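Questions fréquentes : concert de Nornier au Mirum

À quelle heure ouvrent les portes ?
À 19 h. Nalitz joue en première partie à 20 h, Nornier monte sur scène à 21 h 15.

Quelle est la capacité de la salle ?
2 000 places, dont 109 assises au balcon. Le parterre est entièrement debout.

Puis-je me faire rembourser mon billet ?
Non, sauf annulation. En cas de report, le billet reste valable pour la nouvelle date.

Les musiciens signent-ils des disques ?
Oui, Danjuma Olaniyan (guitare) et Chiamaka Osagie (chant) seront au stand après le concert. Deux objets par personne.

Où dormir après le concert ?
La pension Ajayi est à dix minutes à pied. Réservation directement auprès d'elle, arrivée possible jusqu'à 1 h.
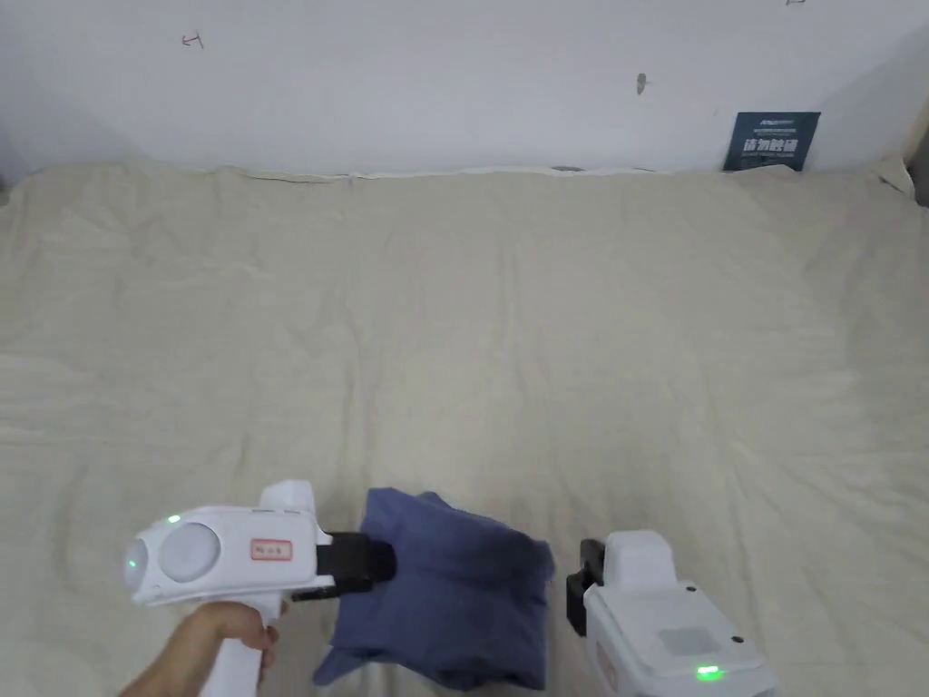

Côté couchage : drap beige et mur blanc.

Les appareils photo sont-ils admis ?
Les téléphones et compacts, oui. Pas de flash ni d'objectif interchangeable sans accréditation.

Y a-t-il un vestiaire ?
Oui, 2 euros par article. Les casques de moto y sont obligatoires.

Page mise à jour le 10 mars 2022.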